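Zametti
Início | Cursos | A escola | Biblioteca | Contactos

Sobre nós

A Zametti é uma escola de línguas num segundo andar sem elevador. Ensinamos italiano, alemão, espanhol e português para estrangeiros a adultos que já tentaram aprender noutro lado e desistiram por volta do conjuntivo. Recebemo-los de braços abertos e com uma ficha de inscrição de uma só página.
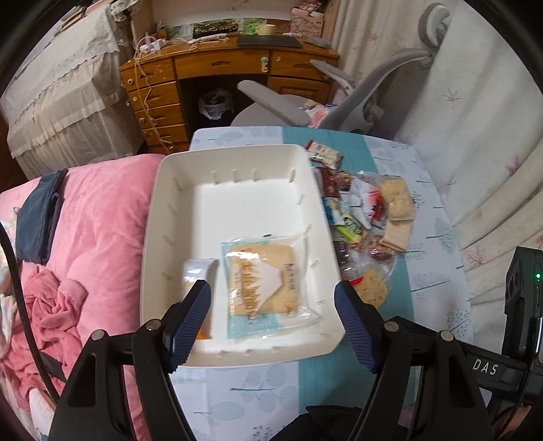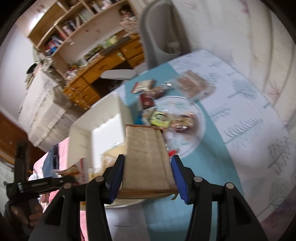
A ESCOLA

De onde vem o nome

Perguntam-nos muito se Zametti é o apelido do fundador. É o nome que estava pintado na montra do rés do chão quando assinámos o arrendamento, e o orçamento para mudar o letreiro chegou-nos no mesmo dia que o orçamento para arranjar o telhado. Ganhou o telhado. Vendiam-se ali máquinas de costura, e ainda nos telefonam a pedir bobinas. Os alunos do nível A2 atendem essas chamadas, como exercício, quando a pessoa do outro lado tem paciência.

Começámos com uma turma de italiano e uma de alemão, na mesma sala, separadas por um biombo. Os de italiano aprenderam bastante alemão. Os de alemão pediram para mudar de horário. Hoje temos 3 salas com paredes verdadeiras, e a maior chama-se Sala Trullitz, nome da aldeia inventada onde se passam todos os diálogos do nosso manual de alemão. Em Trullitz há uma estação, um dentista e um senhor que perde sempre o guarda-chuva. Quem chega ao B1 conhece aquela gente melhor do que a própria família e costuma ter opiniões firmes sobre o dentista.

Como ensinamos

Não temos um método com marca registada. Já nos propuseram vários, todos com um triângulo no folheto. As aulas duram noventa minutos, os grupos são pequenos e fala-se desde o primeiro dia, mal, com toda a gente a ouvir. Há gramática. Quem procura um curso sem gramática encontrará muitos na internet, e costuma voltar no ano seguinte.

Os trabalhos de casa existem e são corrigidos à mão, a lápis. Aceitamos desculpas, desde que venham na língua do curso e com os verbos no tempo certo. A melhor até hoje ocupava página e meia em espanhol, envolvia uma cabra e uma inundação, e teve nota superior à do trabalho que estava em falta.

Não prometemos fluência em doze semanas. Prometemos que, ao fim de um ano, o aluno consegue pedir uma informação na rua e perceber boa parte da resposta, incluindo o momento em que a pessoa se cansa e passa para inglês.

A Biblioteca Villaseñor

A biblioteca ocupa o corredor e uma parte da casa de banho que preferimos chamar anexo. Tem 2.000 livros, dos quais 561 são romances policiais, herança de uma livraria espanhola que fechou e cujo nome conservámos na placa. Podem levar-se dois de cada vez. Não cobramos multas por atraso, mas os nomes ficam afixados junto à máquina do café, e o resultado tem sido excelente.

Os policiais estão arrumados por ordem de dificuldade linguística e não por autor. Foi uma decisão muito discutida. Em alguns exemplares, um leitor antigo escreveu o nome do assassino a caneta na primeira página. Apagámos os que encontrámos; os restantes, os alunos que se defendam.

O Drurum

Todos os anos, em junho, publicamos o Drurum, a revista dos alunos. O título é a primeira palavra que uma turma inteira conseguiu pronunciar com o mesmo erro, num ditado em que se pedia coisa bem diferente. Traz receitas traduzidas, cartas de reclamação fictícias, poemas com rima duvidosa e uma secção de falsos amigos que já causou dois mal-entendidos diplomáticos em almoços de família. A tiragem é de 200 exemplares e esgota sempre, até porque os pais dos autores, mesmo quando os autores têm cinquenta anos, levam quatro cada um.

Quem dá as aulas

Os nossos professores são quase todos gente que aprendeu em adulta a língua que ensina, e que se lembra bem do que custou. Têm diplomas, que mostramos a quem pedir. A secretaria funciona de manhã e ao fim da tarde. Entre uma coisa e outra está fechada, por muito que se toque à campainha.

Inscrições

As inscrições estão abertas o ano inteiro. Antes de entrar numa turma, cada aluno faz uma conversa de nivelamento, que dura vinte minutos e serve para descobrir que sabe mais do que julgava a falar e bastante menos a escrever. É gratuita e não obriga a nada. A primeira aula também pode ser assistida sem compromisso; basta avisar na véspera, para garantirmos uma cadeira que não abane.

Temos descontos para desempregados, para reformados e para quem traga um amigo que fique pelo menos até ao pretérito imperfeito. Não há desconto para quem já fala a língua e só quer companhia, embora compreendamos o caso e a turma de conversação de italiano viva praticamente disso.

Para marcar a conversa, use o formulário da página de contactos ou suba as escadas.

Página atualizada em 2024-02-08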